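Skeptics wanted: people who fold laundry and doubt a machine can

Clostau is looking for 64 adults for a paid study of household chores. You don't need any background in technology. A low opinion of robot demos is welcome.

Why we are asking

Every year somebody shows a robot putting away a shirt, and every year the video is sped up. Narnitz, who make one of the folding arms we will test, say theirs is ready for the home. We would like people who do the wash each week to be the judges of that – and to show us how the work is done by hand and with grippers.

What the work looks like

One shirt, one table, two grippers. Most of your session is spent on jobs of this size.

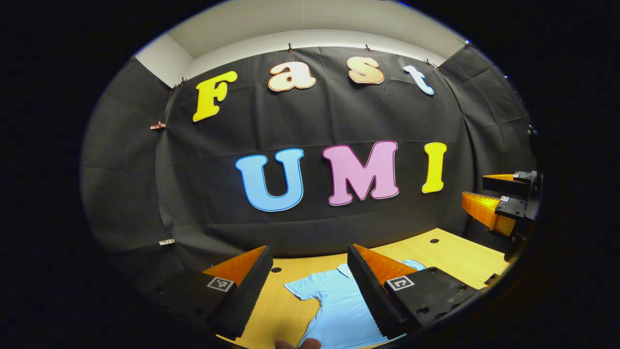
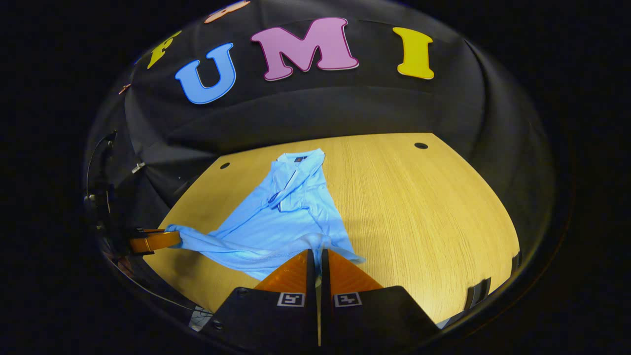
A light blue polo shirt on the table, in both pictures.

What you would do

Fold shirts and towels by hand, then try the same with a gripper in each hand.
Watch recordings of machine attempts at normal speed, with the failures left in.
Say whether you would accept the result in your own closet. "No" is a fine answer, and you may give it all day.

Pay and place

One session at our Kerkance building takes roughly 95 minutes and pays $449. Parking is free. Sessions run in August, evenings included.

How to apply

Fill out the short form at the front desk or on our study page by Saturday, July 31, 2021. Employees of Narnitz and Teixeira can't take part.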